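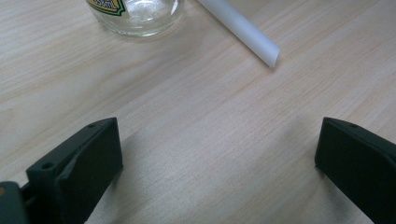
Student Projects > Work and Technology > Final Reports

Who Sets the Table Now? A Project Report on Automation at a Small Packing Company

When our class was told to pick a workplace and find out how machines were changing it, I knew right away that I wanted to go to Poirier. It is a small company on the edge of Dakbridge that packs gift sets, the kind with little jars and a few other bits and pieces tucked into a box, and my aunt used to bring them home for the holidays. I spent 16 afternoons there, mostly just sitting with people and asking them to tell me about their day (they were very patient with me, and I am grateful for every one of those conversations).

The work at Poirier is all small stuff. Glass jars, straws, cards, ribbon, lids. A person can pick up a straw without thinking about it, but for a machine a straw and a jar are two very different problems. The straw is light and rolls away, and the jar is smooth and has to be held firmly enough to stay put and gently enough not to crack. I had never once thought about how I pick up a straw before this project, and now I think about it every time I have lunch!

The company started using gripper tools last June. They come from a supplier called Plimix, and at first there were only 2 of them. One is held in the hand and carries a camera, and a worker uses it to pick things up and put them down over and over, so that the recordings can be used to teach the arm on the packing line. The other one is on the arm itself. I was allowed to try the hand-held one, and I was terrible at it. You squeeze and the two fingers close, but your own fingers feel nothing at all, so you have to learn to trust your eyes. The packers who do this all the time have a lovely slow way of coming down over a thing and waiting a moment before they close.

What surprised me most was how the jobs had moved around. Before the change, a packer on a good shift filled about 400 boxes. Now the arm does the easy part of the line, which is mostly placing jars, and the packers do the ribbon and the final check, and take turns recording. Some of them like recording because they get to sit down and it is quiet. Others told me they miss the long table where everybody worked side by side and talked all morning – one packer said the new setup was easier on her wrists and harder on her mood, and I wrote that down twice so I would not lose it.

There was worry, too, and I don't want to leave it out. Several people asked me whether I knew what would happen when the arm learned ribbon, as if a student might have been told! I had no answer for them. The shift manager said no one had been let go, but also that 3 people had left over the year and their places had not been filled. Both of those things were said in the same conversation, and I have thought about them a lot.

For comparison I read my classmates' notes on Bikamham, a bakery supply warehouse, where the machines came in all at once over a weekend. People there seemed a good deal more upset. At Poirier the packers got to try the tools early and complain about them, and the grip pads were changed after they did. I think that helped, though two workplaces is not very many to go on.

If I had more time I would go back in the winter rush, when the line runs late, and ask the same questions again. I would also like to talk to the people who left, because I only heard about them from the ones who stayed.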